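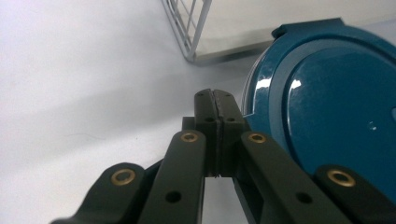 Plateau de table Gristthorpe, blanc mat
Référence 843
Fabriqué par Rinaldi, distribué par Vunura

Le Gristthorpe est un plateau de table blanc, vendu seul ou avec piètement. Il sert de plan de travail en atelier, de table de tri, de table de préparation de commandes ou de bureau. La surface est lisse, sans joint ni rainure, et le blanc est teinté dans la masse du revêtement : une rayure légère ne fait pas apparaître une autre couleur.

Le modèle remplace l'ancien plateau Prendano, dont il reprend les points de fixation. Les piètements Prendano achetés auparavant se montent donc sans perçage. Les traverses n'ont pas changé non plus.

Caractéristiques

Couleur : blanc mat
Largeur : 160 cm
Profondeur : 80 cm
Épaisseur : 3 cm
Poids du plateau seul : 27 kg
Charge maximale répartie : 100 kg
Chants : plaqués, angles arrondis
Face inférieure : blanche, prépercée pour piètement Prendano ou Gristthorpe
Température maximale de contact : 80 °C
Usage : intérieur uniquement

La charge maximale s'entend répartie sur toute la surface, avec les quatre pieds et la traverse arrière montés. Pour un étau, une presse ou tout appareil fixé en bord de plateau, demander la version renforcée, qui possède une plaque vissée sous le chant avant. Elle se commande à part et ne peut pas être ajoutée ensuite.

Hauteur et piètement

Le piètement Gristthorpe est réglable par crans, de 72 à 92 cm. Le réglage se fait pied par pied, avec la clé fournie, plateau vide. Les patins se vissent encore d'un centimètre pour rattraper un sol irrégulier.

Le piètement existe en gris clair et en noir. Le gris est en stock. Le noir est fabriqué à la demande et part avec la commande suivante de l'atelier Rinaldi — compter un délai plus long en décembre, quand l'atelier ferme pour l'inventaire.

Surface

Le revêtement est mat. Il renvoie peu les reflets des tubes et des lampes de bureau, et les petites pièces sombres s'y repèrent bien, ce qui intéresse surtout les clients qui trient de la visserie ou contrôlent des lots. En contrepartie, il marque davantage au feutre et au crayon gras qu'un plateau gris. Les traces de crayon partent à la gomme. Celles de feutre demandent un peu d'alcool ménager sur un chiffon, puis un rinçage à l'eau claire.

Nous déconseillons la découpe au cutter directement sur le plateau. Un tapis de découpe convient, à condition que son envers ne soit pas en caoutchouc noir : certains de ces tapis laissent une auréole après quelques mois de contact, et cette auréole ne s'enlève pas.

Entretien

Eau tiède et savon neutre, éponge douce, séchage au chiffon. Pas de poudre à récurer, pas de laine d'acier, pas d'acétone. Les taches d'huile s'essuient tout de suite avec un papier absorbant, avant le lavage. Les colles à base de solvant peuvent attaquer le mat et laisser une zone brillante. Dans ce cas la surface reste utilisable mais l'aspect ne revient pas.

Montage

Poser le plateau face blanche vers le bas, sur une couverture ou sur le carton déplié de l'emballage. Les deux faces étant blanches, la face inférieure se reconnaît à ses perçages. Présenter les pieds, engager toutes les vis à la main, puis serrer. Fixer la traverse arrière avant de retourner l'ensemble. Il faut être deux pour retourner la table.

Contenu du carton, plateau seul :
Plateau blanc
Sachet de vis
Bouchons blancs pour les perçages non utilisés
Notice

Contenu du second carton, version avec piètement :
Quatre pieds réglables
Traverse arrière
Clé de réglage
Patins

Accessoires

Bac suspendu : se glisse sous le plateau, côté droit ou côté gauche, sans outil.
Rebord arrière : évite que les pièces tombent derrière la table. Se visse dans les perçages de la traverse.
Passe-câbles : diamètre 54 mm, blanc ou gris. Le perçage est fait en atelier à l'endroit indiqué sur le bon de commande. Sans indication de votre part, nous perçons au fond à droite.
Rallonge latérale : même épaisseur et même blanc que le plateau, à fixer par le dessous.

Deux plateaux commandés ensemble viennent du même lot de fabrication. Pour compléter une installation existante, indiquez le numéro de lot imprimé sur l'étiquette, sous le plateau. Une légère différence de teinte reste possible entre lots éloignés, visible quand les tables sont mises bord à bord.

Livraison

Le plateau voyage à plat, sur palette, avec des protections d'angle. La livraison se fait au rez-de-chaussée. La montée à l'étage est une option à cocher lors de la commande et suppose un escalier d'au moins 90 cm de large. Ouvrez l'emballage en présence du transporteur et notez tout choc sur le bon, en précisant l'angle ou le chant touché — la mention « sous réserve de déballage » n'est pas acceptée par les transporteurs.

Retour possible si le plateau n'a été ni percé ni monté, dans son carton d'origine. Les plateaux avec passe-câbles et les versions renforcées ne sont pas repris.

Renseignements techniques et devis pour plusieurs postes : Settimio Mancuso, service clients Vunura, par le formulaire de contact. Précisez la référence, la couleur du piètement et les accessoires souhaités.

Fiche mise à jour le 17/04/2019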